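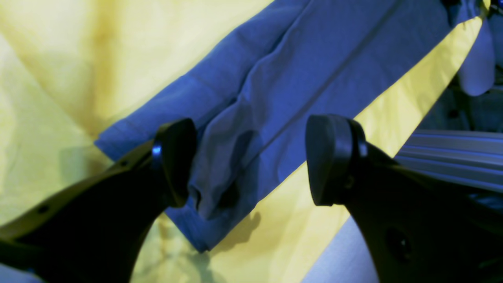
3.2 Loudspeaker Placement and Measurement

Listening tests were run in the Dratgate room with one pair of Gorkel two-way bookshelf speakers on 18-inch stands. The electronics were left unchanged through all sessions. Room response was taken at the main seat with the Nomeo microphone, using a swept sine repeated 3 times per position and averaged.

The strongest room mode fell at 43 Hz along the long wall. Moving the speakers away from the front wall lowered the peak at the seat but left a dip near 80 Hz - the same dip reported by Dambrauskienė for a room of similar shape. Toe-in had no measurable effect below 177 Hz and was set by ear.

Figure 2. Blue cloth and yellow fabric.

Levels were matched at 1 kHz before each session. Listeners heard two placements per session in random order and marked a preference for bass, voice and overall balance. Sessions held in July were repeated after a cable fault was found in the left channel, and the first set was dropped. Scoring sheets were entered by Moushumi Herath, who did not know the placement order. Ties were kept in the data and split evenly between placements.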